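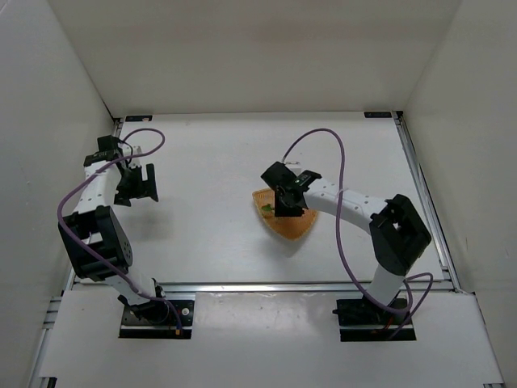 Print this page
E-mail this article

Trenetti says its plants will run on clean power. How much of that is paperwork?

The head of energy buying at Trenetti would rather not use the word "green." She says it tests badly with customers, and she is tired of it herself. She agreed to talk on a Wednesday afternoon on the condition that her name stay out of it, with a press officer listening on the line.

Trenetti makes valves and pump housings at four plants. In May it told its customers that all of them would be "powered by renewables." I asked what that meant on a windless night in January.

"It means we have bought enough clean power over the year to match what we used over the year," she said. "It doesn't mean the electrons come with a label."

So on that night, the Stincombe foundry is running on whatever the grid is running on?

"Yes. Like everybody."

That's a fair answer, and it's also missing from the announcement, which has a wind turbine on the cover. Trenetti does not own one. It has a contract with Kornow, a developer, for a share of the output from a wind farm two states away. Three of the plants are covered that way. Stincombe, which uses the most power by a long distance, is covered by certificates bought on the open market.

Certificates are where I start to lose patience. A company pays for the right to claim power that was going to be made anyway, often from a project built years ago. I put it to her that this changes nothing at the power station.

"I've heard that argument and I've made it, in meetings here," she said. "They're cheap, and you should be suspicious of anything that cheap. We're using them until the second Kornow contract starts."

And when does it start?

"When the line gets built." She would not give a year. The press officer said the company was "confident in the timeline."

She was more at ease on the subject of money. The Kornow deal fixes a price for six years, and she says the finance people cared about that long before anyone cared about carbon. "We had one winter when the power bill ate the whole margin on the pump business. After that I could have sold them a contract for power from hamsters."

If gas had stayed cheap, would they have signed?

There was a long pause. "Probably a smaller one," she said.

I also asked about the furnaces, which burn gas and aren't mentioned in the announcement either. Electricity is less than half the energy Stincombe uses. Powering a site with renewables, in Trenetti's sense, leaves the rest alone. She said a study was under way, done by an engineering firm called Makokha, and that she had not seen the results. Would they be published? "That isn't my decision."

To her credit, she didn't try to sell me the furnaces. She did push back when I suggested the whole thing was a brochure.

"Kornow couldn't get its loan without buyers like us signed up. The bank wanted to see names. You can call that a brochure if you want, but there are towers standing in a field."

I asked Trenetti for the loan terms, or anything else that would back that up. The press officer said they were confidential. Kornow did not return two calls.

Search this site Enter keyword Go

Contact the newsroom | Copyright, all rights reserved | Back to top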